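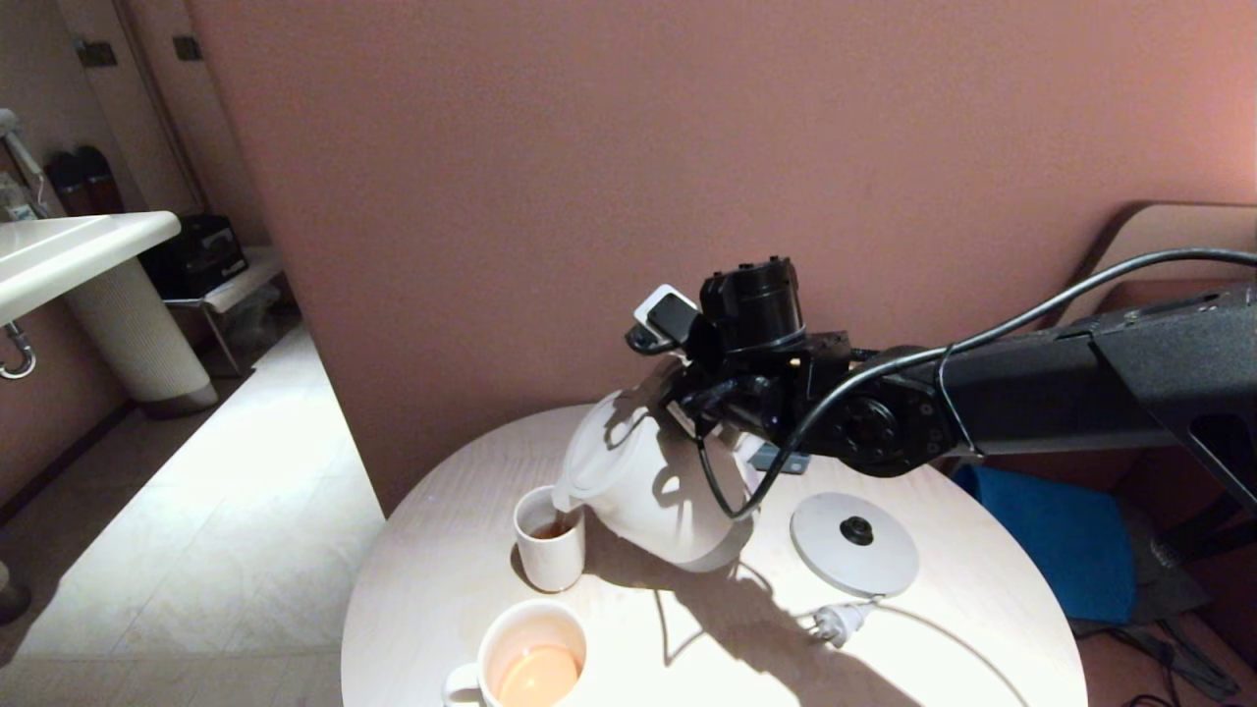 1 min read

Remau pouring study, progress to 16/09/2026

The arm now tilts the kettle over a small cup using the wrist camera and joint readings. We logged 1057 pours by the end of August, against a target of 1000. Waqas Marwat has labeled 499 of them. The policy still tilts too fast when the kettle is nearly full, and 17 runs were dropped for bad timestamps. Shoaib Dhanial will retrain on slower demonstrations next. Spending is within the Daltora budget.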